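Ran long, sorry. Interview was supposed to be twenty minutes, went most of the afternoon. Notes typed up 18 April 2024.

The owner of Clallidia, the secondhand toy and game shop on the hill in Grullach, doesn't sit down much. She talked to me while sorting a house-clearance lot on the counter. Puzzles one side, junk the other.

"I never planned on retail," she said. "I had a garage full of board games and a landlord with a cheap lease. That was September. I figured I'd be done by spring."

That was 18 years ago. Rent was $354 a month at the start and she still says the number like it hurts. It's gone up. She won't say to what.

Jigsaws pay the bills. Always have. She builds the expensive ones at home before they go on the shelf, every one, and if a piece is missing it gets a sticker and goes for a dollar. "People will forgive a ripped box. They will not forgve a hole in the sky." 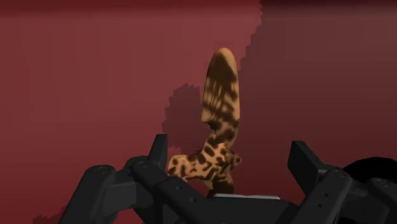
SHOP TALK

What doesn't sell? Plush. She was quick on that one. "Parents don't want it used. I wash it twice, doesn't matter." Most of it goes to the church sale in Pramik, bagged, no charge.

Animal figures are another story. Grown-ups buy those, for themselves mostly, and they haggle. One regular has bought 53 of them from her and keeps a list in his wallet so he doesnt double up.

I asked about online sales. Big sigh. She tried it for one winter, 25 orders, two came back broken, and she spent the whole of it in line at the post office. "I like a door with a bell on it," she said. "Somebody walks in, I know what they want before they do. Half the time."

And the other half?

"They want the bathroom."

Hours are ten to four, closed when she's at auctions, check the note on the door. Cash is easier. She's looking for wooden train track right now, any amount, bring it in a bag.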